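About Atport

Hello, and thanks for clicking through to the page most people skip! I'm Melaniia Karpenko, and I run Atport, which is a grand way of saying that I spend my working week finding out whether robot grippers do what their data sheets promise. People send us a gripper, or an arm, or a camera they're thinking of buying, and we try it against whatever else is on the shortlist and tell them what we found.

I started out on the other side of the desk. My old job was at a packing firm where we bought an arm, a very nice arm, and then spent most of a winter swapping the fingers on the end of it. We had soft ones, suction cups, a three-fingered thing that looked marvellous on the stand and couldn't hold a tube of hand cream. Every supplier had a video. None of them had tried our tubes. I kept a notebook that winter, and when other firms began ringing up to ask what was in it, I thought, well, there's a business here.

There are two of us full time, me and Edwards (that's his surname, he has answered to it since school and I've given up on the other one). He does the controllers and the wiring and most of the swearing. I do the test plans, the reports and the talking to customers.

So how does it work? You tell us what you need picked up, and where from, and how often. We start in simulation, nearly always. It's cheaper to bump a gripper into a cupboard that doesn't exist, and we can run a job 2000 times over a weekend with the lighting, the starting position and the friction nudged a little each time. Flat parallel fingers are our usual baseline. They're plain and cheap and everyone knows how they behave, so if a fancier hand can't beat them on your job I'd like you to know that before you pay for it.

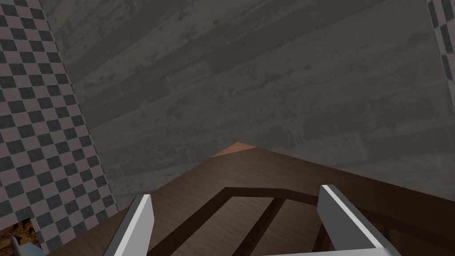

Camera placement gets the same treatment, and I'd say it causes more arguments here than the grippers do. Put a camera on the wrist and you get a lovely close view of the fingers and whatever is between them, right up until you need to know what's going on a foot to the left. Put it up on a post and you can see the whole job, but the arm keeps getting in the way. We've ended up testing most tasks with both, then taking one away and seeing how much worse things get. Sometimes the answer is hardly at all, and somebody saves the price of a camera.

After that comes the real bench. We keep a shortlist of two or three set-ups from the simulated runs, bolt them on one at a time and repeat a smaller set of trials, usually 55 for each. The numbers never match exactly. I put both sets in the report, side by side, with the gap left showing, and I'm always a bit suspicious when the gap is tiny.

Our best-known jobs so far are probably Pallent, who wanted to move awkward little cartons without denting the corners, and Pavico, who had two controllers in the running and couldn't get a straight answer on which one recovered better after a missed grasp. (The older one, as it happened. Edwards was unbearable for a week.)

We don't sell grippers and we don't take commission from anyone who does. If you'd like to come and see the bench, Thursday afternoons are best, and please bring the thing you want picked up. Bring a few, in fact, because we will drop some.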